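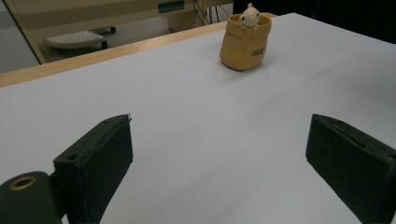
흰 상판 위에 놓인 자루 모양의 소형 화분

홈 | 생활·주거 | 사무실·임대 | 계약·정산 | 이용 안내 | 로그인

인쇄하기 | 이메일로 보내기

Tistum 도움마당 > 사무실·임대

공유 사무실 퇴실 시 원상복구 범위와 보증금 공제에 관하여 문의드립니다

Umano 총무담당
2025년 8월 17일 등록

당사는 Dorkari 건물 747호를 공유 사무실 형태로 이용하고 있으며, 8월 말로 계약이 만료되어 퇴실을 준비하고 있습니다. 보증금은 200만 원이며, 운영사로부터 원상복구 비용을 공제한 후 잔액을 반환한다는 안내문을 수령하였습니다.

안내문에는 벽면 도장, 바닥 청소, 책상 상판 교체가 공제 항목으로 기재되어 있으나 항목별 금액은 표시되어 있지 않습니다. 책상은 입주 당시 운영사가 비치한 물품이고, 상판에는 컵과 화분을 올려 두면서 생긴 옅은 자국이 일부 남아 있습니다. 벽면에는 달력을 걸기 위하여 사용한 접착식 고리의 흔적이 있습니다. 못을 박은 사실은 없습니다.

계약서 제19조에는 "이용자는 퇴실 시 전용 공간을 원래의 상태로 회복하여야 한다"라고만 되어 있습니다. 통상적인 사용으로 생긴 자국까지 이용자가 부담하여야 하는지, 산출 내역의 제시를 요구할 수 있는지 알고자 합니다. 입주 시 촬영한 사진은 출입문 쪽 벽면을 찍은 것만 보관되어 있습니다.

Liem 임대상담실

문의하신 사항에 대하여 일반적인 기준을 안내드립니다. 개별 계약의 해석은 계약서 전문과 부속 서류를 확인하여야 하므로, 아래 내용은 참고 자료로 활용하여 주시기 바랍니다.

원상복구 의무가 있다고 하더라도, 별도의 약정이 없는 한 통상적인 사용에 따른 마모나 변색까지 이용자에게 부담시키기는 어렵다고 보는 것이 일반적입니다. 상판의 옅은 자국은 세척으로 제거되는지를 먼저 확인하시기 바랍니다. 제거되지 않는 경우에도 교체가 필요한 정도인지, 부분 보수로 충분한지는 따로 검토할 사항입니다. 비품의 사용 연한을 고려하지 않고 신품 가격 전액을 공제하였다면 이의를 제기하실 수 있습니다.

접착식 고리의 흔적은 도장면이 함께 떨어져 나갔는지에 따라 판단이 달라집니다. 도장면이 손상된 경우에는 해당 부분의 보수비를 이용자가 부담하게 될 가능성이 있습니다.

산출 내역은 서면으로 요청하시기를 권고드립니다. 요청서에는 항목, 단가, 수량, 시공 업체의 견적서 사본을 명시하고 회신 기한을 기재하십시오. 퇴실 점검에는 반드시 담당자가 입회하여 점검표의 사본을 수령하여야 하며, 동의하지 않는 항목이 있는 경우 서명란 옆에 그 취지를 적어 두시기 바랍니다. 아울러 이용 규정이나 비품 인수증에 청소비 정액 공제 조항이 있는지도 확인이 필요합니다. 해당 조항은 계약서 본문이 아닌 별지에 수록되는 경우가 많습니다.

dorkari_3층입주사

저희도 같은 건물에서 작년에 퇴실 절차를 진행한 바 있습니다. 바닥 청소비는 공제되었고 벽면은 공제되지 않았습니다. 책상은 해당 사항이 없어서 모르겠습니다. 관리사무실에 전화하시면 담당 부서로 연결해 줍니다.

Umano 총무담당

두 분의 답변에 감사드립니다. 비품 인수증을 확인한 결과 별지에 바닥 청소비 조항이 있었습니다. 해당 항목은 수용하고, 벽면과 상판에 대해서는 견적서 사본을 서면으로 요청할 예정입니다.

관련 글
- 공유 사무실 계약 자동 연장 조항의 통지 기한
- 퇴실 점검표 작성 시 확인할 항목
- 사업장 주소 이전 신고와 우편물 전송 신청
- 회의실 초과 이용료의 부가가치세 처리
- 보증금 반환이 지연되는 경우의 내용증명 작성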